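4 Working alongside the Listura arm

This section applies to sites where the Listura arm has taken over part of the sorting and handing work. It is written for the operator at the station and for the shift lead. Mechanical assembly is covered in section 3, and fault codes in section 6.

4.1 What changes at the station

Before the arm is installed, one operator picks, checks and places each part by hand. After installation the arm picks and places, and the operator loads trays, checks rejects and clears stoppages. The operator remains responsible for the quality of the finished tray. The shift lead must update the station work sheet before the first live shift.

At the Durnia site the trial began in April with trays of 28 parts. Operators there were moved to the new work sheet after roughly 100 supervised trays each. Sites may set a higher number but not a lower one.

Note: The arm does not log who is at the station. Trays passed by an operator must still be initialled on the tray card.

4.2 Before starting a shift

1. Check that the work sheet at the station is the current issue.
2. Switch on the controller and wait for the Clultia start page to load.
3. Walk the full reach of the arm and remove anything left on the floor inside the marked line.
4. Inspect the gripper as described in 4.3.
5. Run the empty cycle twice. Stay outside the marked line while it runs.
6. Sign the start-up line on the tray card.

Caution: Do not reach into the gear or between the fingers while the controller is on. Use the stop button, then switch off at the controller.

4.3 Inspecting the gripper

The gripper has a white printed body with an orange gear set into a notch at the top. Inspection is done by eye and by hand with the controller off, and is the operator's task. It was previously carried out by maintenance on a weekly round. 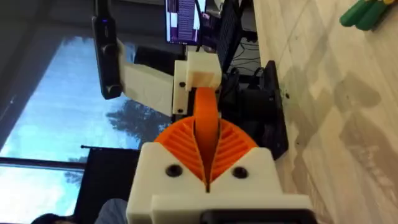 Figure 4-1. Gripper body, orange gear and finger. The two black screws are on the front face, one to each side, just below the gear ridges.

1. Look over the gear ridges for chips, flattening or trapped swarf. Clear swarf with the soft brush only.
2. Try both front screws with the hand driver. If either one turns, stop and call maintenance. Do not retighten it yourself.
3. Run a gloved finger along the orange finger and feel for cracks or rough patches.
4. Check the white block where it meets the finger. There should be no play.
5. Record the result on the tray card. Write "C" for clear or "M" for maintenance called.

Note: Slight dulling of the orange surface is normal wear and need not be reported.

4.4 Handing over between operators

The outgoing operator must let the current tray finish, press Hold on the start page and stay at the station until the incoming operator has read the tray card. Handover takes 2 minutes in normal use. This time is counted as worked time for both people and must be shown as such on the rota.

Open rejects are passed on in the red bin with the card clipped to the rim. Do not return rejects to the feed tray.

4.5 Manual working

The station can be run by hand at any time. Set the controller to Manual, switch it off, and fit the tray guide from the Arango kit. Each operator should work at least one tray by hand every 200 trays, so that the site can continue during a stoppage. The output target for the arm does not apply in manual working.

Questions about work sheets and training records go to Jhonatan Cusi at the support desk. For spare gears and fingers, see the parts list in section 7.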